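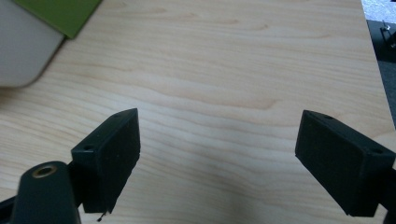
The Claverness Table

I'm Tonantzin Esquivel, and I sell desks and tables for people who make stuff. The Claverness is the one I'd keep if I had to get rid of all the others! It has a pale blond top with a smooth, slightly glossy finish and a long wavy grain that I still catch myself staring at when I should be answering email.

I like a light top for craft work. You drop a black bead or a bit of dark thread on it and there it is, right in front of you (my old walnut desk ate beads for years). Wipe it with a damp cloth and dry it after. Please don't use the scratchy side of the sponge, I've had to write that letter more than once.

Cable hole

There's a small round metal grommet in the top, near the back edge. Run your lamp cord or phone charger through it and the cord stays out of your way. If your plug is a chunky one, take a look at the size before you order, or just write me and I'll measure it against yours.

What fits on it

I think of it as a one-project table. A box of supplies goes in the middle, your hands go on either side, and you've still got wood showing. I dump my whole pen collection on mine and sort from there, and yes, they all go back in the box in one big heap.
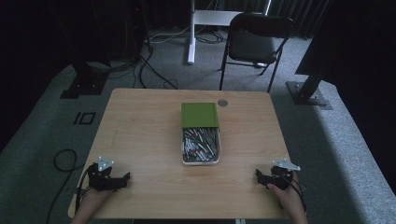
The Claverness with an open green-lidded storage box. Box and contents not included.

Ordering

Item number 953. The table comes flat with the legs off, and there are 8 bolts to put in. I did my first one alone on the living room carpet in one evening, but a second pair of hands makes flipping it over a lot nicer. We ship from the Gultov warehouse, and orders placed in September go out within 9 working days.

If you want something to go with it, the Taipe stool tucks right under, and I'm kind of in love with that one too. Questions go to the contact form and they come straight to me, usually while I'm having my coffee.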